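The Great Trash Can Reshuffle (and other small victories)

9 April 2024

So I finally did it. After putting it off since December, I spent an entire day sorting out the trash situation, and if you think that can't possibly fill a blog post, well, you haven't been reading this blog very long!

Some background for newer readers. For years we had exactly one real trash can, in the kitchen, with a lid that closed when it felt like it. Everything else in the place got by on tote bags hung on doorknobs and one shoebox that I am not going to discuss. Snack wrappers traveled. Receipts lived on the TV cabinet for weeks. Teodora came over after New Year's, asked where she could toss a tissue, and I pointed her down the hall like I was giving directions to the airport.

I'd gotten it into my head that what we needed was a system. Three bins, color coded, labels, the whole thing. I priced it out and the set I liked from Imrie was $114 before shipping, for buckets! I closed the tab, opened it again the next night, and closed it again. Keir Matheson (regulars will remember him from the bookshelf disaster) told me to just buy one plain bin, put it where the mess happens, and see how it goes. I hate it when he's right.

Plain round white bin it is, then. It lives out on the carpet where people sit, not tucked away in a corner looking tasteful. I line it with a black bag and fold the edge way out over the rim, because if you don't, the first heavy thing pulls the whole liner down inside and you're fishing around in there with your good sleeves on. Ask me how I know. 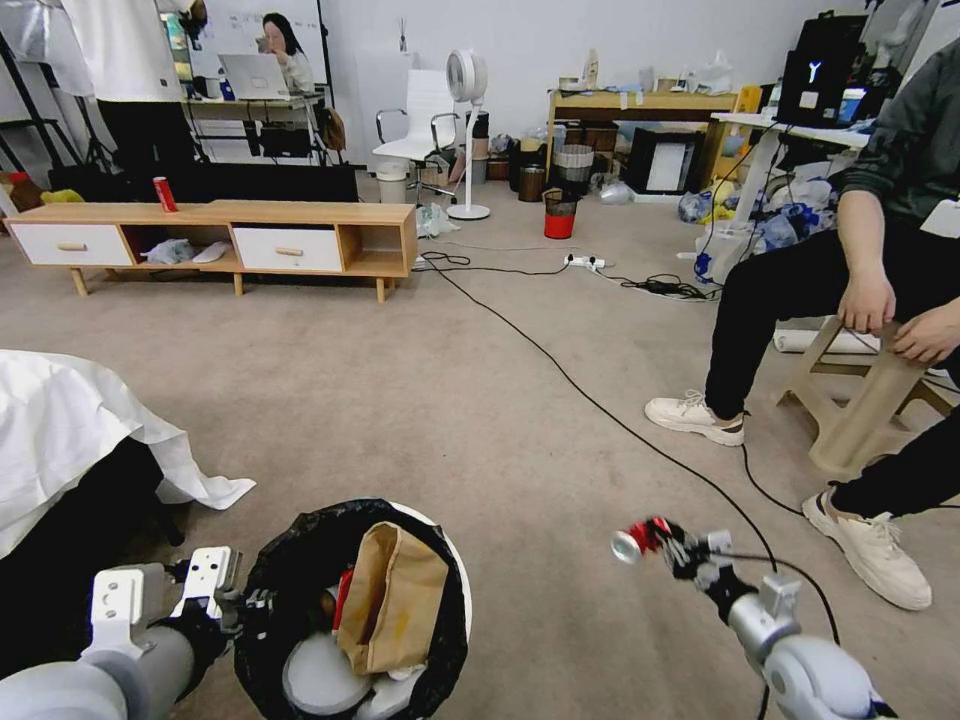
The bin on duty: paper bag in, soda-style can at the rim.

Okay, yes, I know, the can. I can hear the recycling people typing already. We do recycle! The cans get pulled out on bag day and go in the blue tub by the back door, and so does the paper if it's clean enough. I tried having a second bin right beside the first one and all that happened was that everyone tossed things into whichever was closer. One bin and five minutes of sorting works better for us. Your household may be full of more disciplined people than mine.

Paper bags are my real enemy, by the way. They go in standing up and half open and take up the entire bin, so it looks full when it's mostly air. Flatten them first, or use them as a bag inside the bag and stuff the little scraps in there. I go back and forth on which is better. Calico (the cat, not the fabric) votes for leaving them on the floor forever, and she has gotten into every one I've ever set down.

While I was at it I took a hard look at the rest of the room. The TV cabinet is the low light-wood one with the white drawers and the tapered legs, and I still love it, but open compartments are a trap. Drawers hide your sins. Open shelves put them at eye level for anyone sitting down. My new rule is that anything in an open spot has to be something I used this month, and everything else goes in a drawer or goes away. I got a shocking number of instruction booklets out of there, including one for a Drellum fan heater we gave away two apartments ago.

And then there are the cords. Oh, the cords. I got as far as admitting that there are too many of them running across the carpet, and that the power strip should not be sitting out in the middle of the floor where feet go. I've been looking at one of those under-desk trays from Flavby, but I want to measure first this time (see: bookshelf disaster). The tangle heading up to the desk is a job for another weekend and probably a large coffee.

The wooden stool is staying, even though it wasn't meant to be a permanent seat. Everybody who comes over picks it over the couch. I can't explain it. It's the cheapest thing in the room, and Teodora Georgiev will sit on it through a whole movie and complain about her back afterward.

Total spend for the day was one bin and a roll of black liners, and the roll has 60 on it, so I should be set for a good long while. The shoebox has been retired. If any of you have found a cord tray that can be put up without drilling into the desk, please tell me in the comments, because I'm renting the desk too (long story, next post).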